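Shared Table Study: Keeping a Common Work Surface Clear
Project report, Hegazy Design Studio unit

3. Method

We looked at one large white table in the shared office on the Vement floor. People sit at desks along the wall behind it and use the table for whatever doesn't fit at their own place. At the start of March we wrote down what was left on it at 9 in the morning and again in the late afternoon, and kept this up for three weeks.

Items were sorted into things that live on the table (the power strip, the potted plant), things that belong to a person (phones, keys, mugs) and things in transit, mostly small clear plastic boxes on their way to or from the supply shelf.
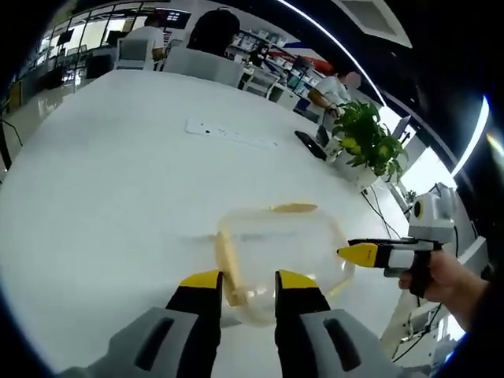
The boxes caused most of the disagreement in our group. They are light and easy to see into, so people leave them out as a reminder to themselves. They also get pushed toward the middle, next to the power strip, where they take up the space everyone wants for charging. We decided to count a box as clutter only if it stayed put for longer than 45 minutes.

4. What we changed

The power strip stayed near the centre of the table. We had planned to move it to one end, but a longer lead would have crossed the walkway. We put down a shallow tray for phones, 300 mm long, and labelled a shelf for the boxes. The plant was left alone – it gets decent light at the far edge and people water it when they notice it.

5. Results

The tray was used from the first morning. The shelf was not, until we moved it to the same side as the desks. After that, nearly 9 out of every 10 boxes were gone by the end of the day. Cables are still a problem. They hang off the side of the table toward the floor, and the clips we ordered from Stirkov were too narrow for the thicker ones. We would try a wider clip next term and leave the tray where it is.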